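I have a drawer that won't close, and every fall it gets worse. The sweaters come out in October, they all get worn for one afternoon, and then they pile up on the chair in my bedroom until I can't find the chair. So yes, I've been reading about laundry robots again!

The one my feed keeps pushing is the Danari, a cabinet sort of thing that wants you to clip your shirts to a rail, one at a time, and hands them back folded. Clipping them up is half the work (the half I hate, too). Then there's the Rekance, two arms on a stand, and its makers say it has practiced on 1,000 garments. I own maybe a tenth of that and I still can't fold a fitted sheet, so good for it.

Knits are what I really want to see, though. A T-shirt is pretty polite. A ribbed sweater stretches when you lift it by the wrong bit, and the sleeves go wherever they like.
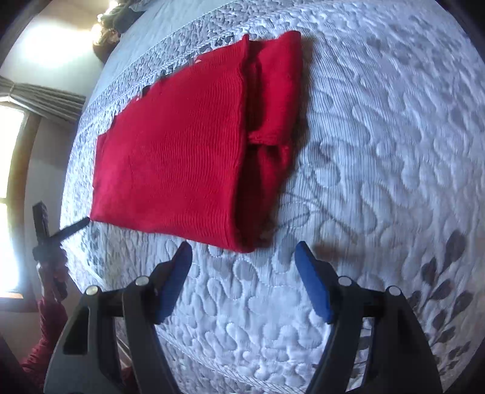

Can you buy a robot today that folds a whole basket of laundry by itself?

Nothing I'd spend my own money on. The ones I've read up on either need you to feed them each piece or need somebody standing by to sort out the tangles.

Speed is my other gripe. There's a Rekance clip where one pullover takes 10 minutes. I timed myself with a podcast on and got through one in 40 seconds, and that was with a pause to pick fluff off the collar. Sure, a slow machine would be fine if it worked while I slept, but it has to deal with the whole heap, and the heap in my house includes socks, a bath mat and one very long scarf.

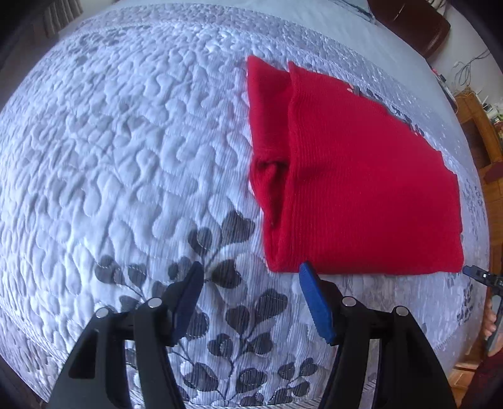

And then where does the folded stuff go? Somebody still has to carry it to the drawer, the same drawer that won't close. Wanenen has a rolling robot planned that's supposed to put things away, but all I've found so far is a sign-up page and a lot of soft piano music. I signed up, obviously. If they ever write back I'll post it here, and in the meantime I'm going to go find my chair.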